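30/06/2018
Svenja Zaugg

Biography workshop, notes on the Pichler life. Went through the family's draft again and I still don't buy the early part. It has Leopold leaving school at Plalter and going straight to the Marti works as foreman. Straight to foreman, at 20? The wage book has him on page 107 as a helper, and he stays a helper for seven years.

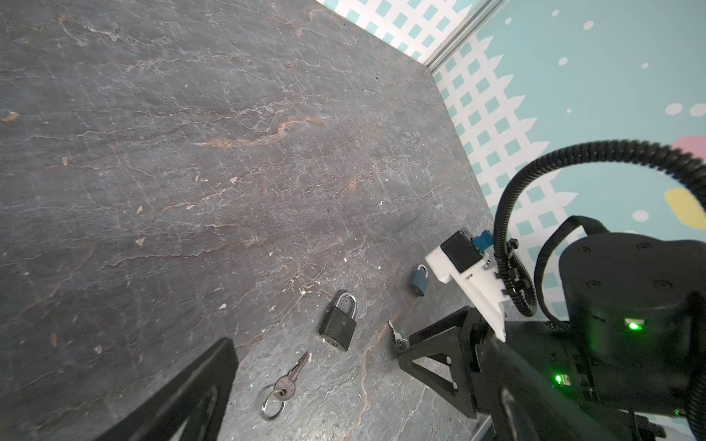 Cyrill thinks the wage clerk was lazy and just copied the same job title forward. Maybe. I'd like to see one other man in the book where that happened before I lean on it.

The coaching years look better. Annelies has the club newsletter with his name in it, spelled wrong, which I trust more than the framed certificate.

Still open:

1. Date of the move to Nitberg. Draft and church register don't agree.

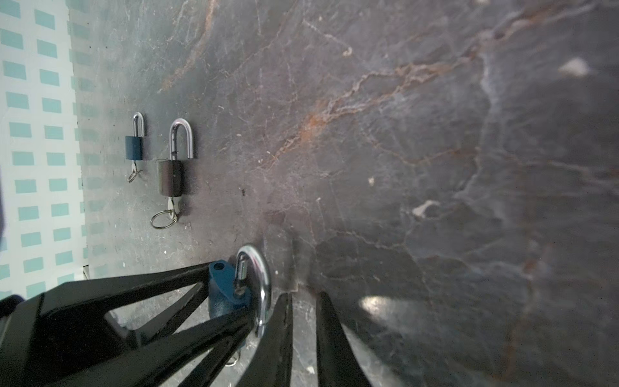
2. The "487 mourners" at the funeral. Who stood there with a pencil? Cut it unless Kilian finds a source - and his uncle's memory is not a source.

3. Second marriage. One line in the draft, no place given.

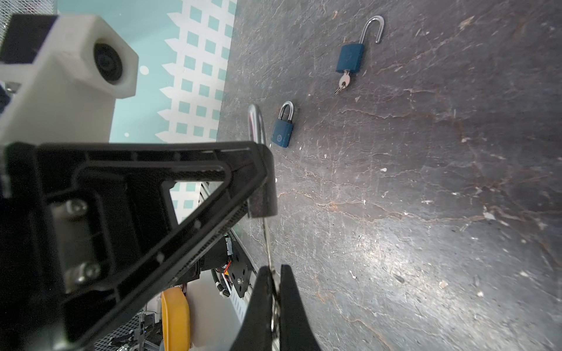 Do we print "foreman" in the final text?

Only with the year left out, and only if the daughter can show a letter or pay slip that says so. Otherwise he "worked at Marti" and we move on to the coaching.

Draft goes back to Kilian with my marks on it.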